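Getting stains out of a marble worktop

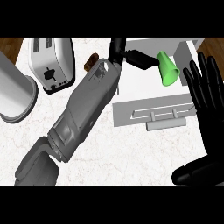
Posted by Mihret Nigatu in Kitchens & Worktops - 352 views

We moved into a flat in Hillville in July and the kitchen has a white marble worktop. I left half a lemon face down on it overnight and now there is a dull ring. I have tried washing-up liquid and a bit of bicarb and neither made any difference. A local firm quoted me 300 pounds to repolish the whole run, which seems a lot for one mark. Can I do it myself?

Purificación Calvo
It isn't a stain, it's an etch. The acid has eaten the polish, so no cleaner will lift it. You need marble polishing powder. Wet the mark, sprinkle a little on and rub with a damp felt pad for a few minutes, then rinse and dry. Try it in a corner first. If you can feel the ring with a fingernail it is too deep for powder and you want someone with a machine. Ask them for a price on the one patch - mine charged 59 pounds, and he was only there 10 minutes.

Keep vinegar and limescale spray well away from it in future.

Sumeya Adugna
my mum uses toothpaste on hers

Adanech Kumsa
Agree with Purificación about the powder. Once it's sorted, put a sealer on. It won't stop lemon juice marking the polish but it does help with tea and oil. We did ours in Prolham twice last year and the tea rings wipe off now. Also check it really is marble, as some quartz looks very similar and the powder is no good on that.

Filed under: Home > Kitchen > Stone and tile
14 shares | 3 replies
Contact us | © Clultau Community Help | Back to top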